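Small Kitchens Board > Counters and surfaces
Print this thread | E-mail this thread

Speckled dark counters: do they really hide crumbs?

kadport_kim
The Fatorport showroom swears a dark speckled top "hides everything." They want $3230 for mine. I don't buy it. Anyone live with one?

breadheel
I make sandwiches on one every day. Judge for yourself.
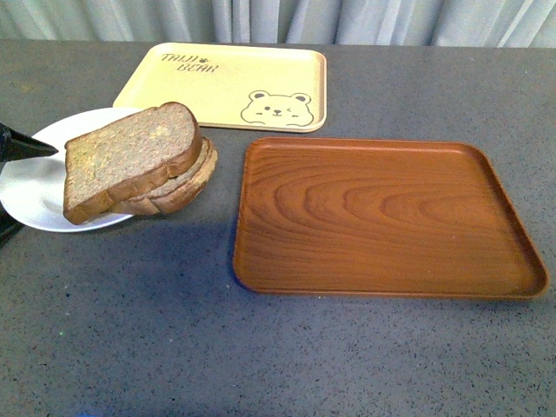
Brown bread, white plate, gray speckled counter. Bear tray at the back.

The specks do hide crumbs. I find them with my sleeve.

Whitelaw416
So it hides dirt. How is that a selling point? I want to see the crumbs so I can wipe them up. And a pale curtain hanging right down at the back of a food counter? Grease magnet.

breadheel
It's plain cloth and it goes in the wash. A tile backsplash was going to cost me $800, so no thanks. I'll give you the bottom hem, it does bunch up where it meets the top.
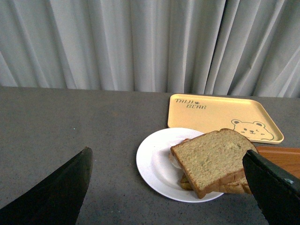

What the specks won't hide is anything colored. One tiny blue dot and your eye goes straight to it. Brown crumbs, forget it.

kadport_kim
Then the showroom is half right, for a lot of money. What about the wood-look tray, does that help?

breadheel
A bit. I cut on it, then move over to the plate.

Whitelaw416
Or buy a plain light counter and skip the trays. Mine is 8 years old and still fine.

Last updated: August
Contact the board | Copyright Dakorbridge Forums | Back to top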